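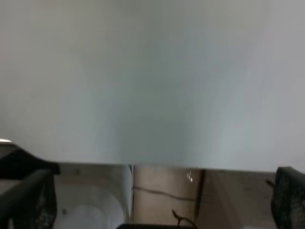 Datasets / Workplace automation / Two-arm handling

Dursun Tote Handling, README

Recordings from a two-arm robot station at the Bruvero packing site in Stidham. Bruvero packs canvas tote bags with small goods for events and shops. The station, called Dendano on the floor and in the file names, is being tried on one part of that job: picking a tote up by its handles, opening it and putting an item inside. The same work is still done by hand at the other benches.

The recordings were made for training and testing handling policies. The notes on staffing further down were added in November, after packers asked what the data would be used for.

What is in the set

Episodes: 328
Packing shifts covered: 78
Labeled grasp attempts: 3224
Still frames for visual checks: 1382

Each episode has a folder with the camera views, the joint readings for both arms and a short text file, notes.txt. The notes are typed by the packer who was running the station. They have been left as written, with names removed. Some are one word long. Several say only "bag twisted" or "again", and these are still useful if you read them next to the grasp labels.

Camera views

The wrist views are close to the work and often out of focus. When a finger is near a flat surface there may be very little to see except gray and the two fingertips. We kept those stretches in, so do not filter on sharpness unless you also want to lose most of the approach.
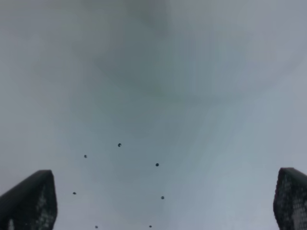
Wrist view. Both fingertips low in the picture, small dark dots on the gray surface between them.

The side view covers the tabletop and is the one to use for labeling. Grasp labels were made from it first and then compared with the wrist views. Where the two disagree, the label is "unclear" and not a guess.
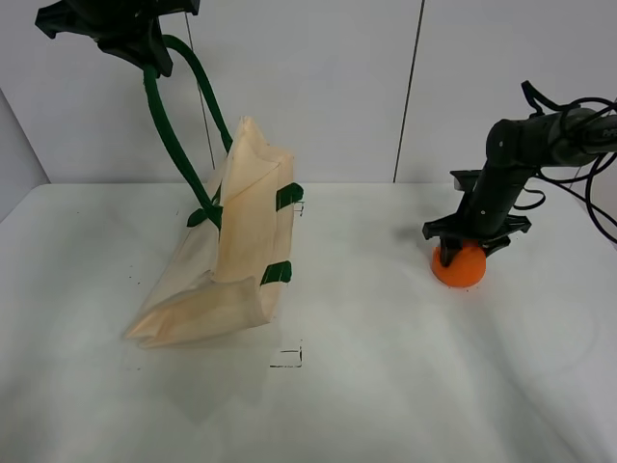 Side view. One gripper on the green handles of a cream tote, the other at an orange ball.

What changes for the packers

Before the trial, a packer at this bench opened and filled bags for the whole shift. With the station in use, that packer sets out the bags and the goods, starts each run, stops it when needed and corrects what goes wrong. There is less repeated wrist and thumb work – the main complaint at the bench – and more standing and watching. Packers were split on whether this is an improvement. A few asked for shorter turns at the station, and turns are now two hours.

The job has also picked up typing. Writing notes after every episode was first treated as something to fit in between runs. It is now counted as work time.

Pay grades were not changed for the trial. Bruvero has told staff in writing that episode data will not be used to rate individual packers. Please keep to that: do not try to work out who ran which shift from the notes or the timing.

Known limits

One site, one style of table, soft goods only. Totes with stiff bases are missing. Marks on the work surface and small specks turn up in the wrist views, and a model can learn to rely on them. Lighting differs between morning and evening shifts and is not labeled. 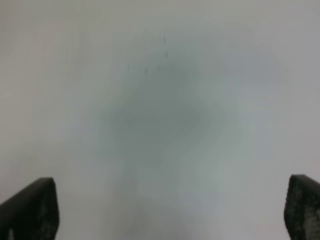 Using the files

Start with index.csv, which lists every episode by shift number. Shift numbers are shuffled and do not follow the calendar. The split in splits/by_shift keeps each shift whole; the one in splits/random does not, and scores on it come out higher. Report which one you used.

Packers can ask for a note to be taken out. When that happens the text is blanked, the episode stays in, and the change is listed in CHANGES.txt.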